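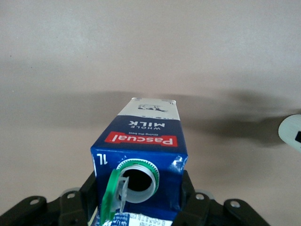

O período coberto por este relatório foi dedicado à recolha de demonstrações com embalagens domésticas, a segunda tarefa do plano acordado com a Mirnora. Até janeiro tínhamos trabalhado com blocos e caixas lisas, que servem para afinar a pinça mas ensinam pouco ao modelo. As embalagens reais entraram nesta fase, e o pacote de leite Pascual de um litro é um bom caso: tem o bico aberto com a tampa verde pendurada ao lado, e num dos cantos o cartão está amarrotado e perdeu a tinta azul. Decidimos manter embalagens neste estado no conjunto, a par das intactas, porque é assim que aparecem numa cozinha.

Estado da recolha

Foram gravadas e aceites 258 demonstrações, distribuídas por 16 objetos. Cada demonstração inclui o vídeo da câmara do punho, a posição do braço, a abertura da pinça e uma etiqueta de resultado atribuída pelo operador no fim da execução. A etiqueta é depois confirmada por uma segunda pessoa que só tem acesso ao vídeo. Quando as duas não coincidem, o episódio fica de fora até ser revisto.

As tarefas gravadas são pegar, levantar, rodar e pousar. A tarefa de verter foi adiada para o próximo período, por decisão tomada na reunião de acompanhamento, e não consta dos números acima.

Problemas encontrados

Perdemos dois dias de gravação devido a um desfasamento entre o relógio da câmara e o do controlador. O erro só foi detetado na verificação dos ficheiros, e os episódios desses dias foram descartados. O programa de gravação, Flutix, passou a comparar os dois relógios no início de cada sessão e recusa-se a arrancar se a diferença exceder o limite definido.

A força de aperto continua a ser a principal dificuldade com o cartão. Uma embalagem cheia e uma vazia têm o mesmo aspeto exterior e pedem apertos diferentes, e a imagem sozinha não chega para as distinguir. Estamos a registar a corrente dos motores da pinça em todos os episódios novos. Os primeiros não têm esse sinal e foram marcados como tal no índice.

Há também pouca variedade de fundo e de iluminação. Quase tudo foi gravado na mesma bancada. A McIver disponibilizou uma segunda sala, que ainda precisa de calibração.

Equipa e despesa

A coordenação da recolha mantém-se com Catarina Magalhães. Os dois operadores contratados concluíram a formação e gravam já sem supervisão direta. A despesa do período ficou dentro do previsto, com exceção dos dedos de substituição da pinça, encomendados à Komeo mais cedo do que constava do orçamento. Pedimos autorização para cobrir essa diferença com a verba de deslocações, que não foi usada.

Próximo período

Começar a tarefa de verter, primeiro com água e só com embalagens de cartão. Calibrar a segunda sala e repetir nela parte dos objetos já gravados. Treinar uma primeira versão do modelo com os dados aceites e medir o desempenho em objetos que não entraram na recolha. A lista destes objetos segue em anexo e agradecemos comentários antes do início do treino.

14 de julho de 2025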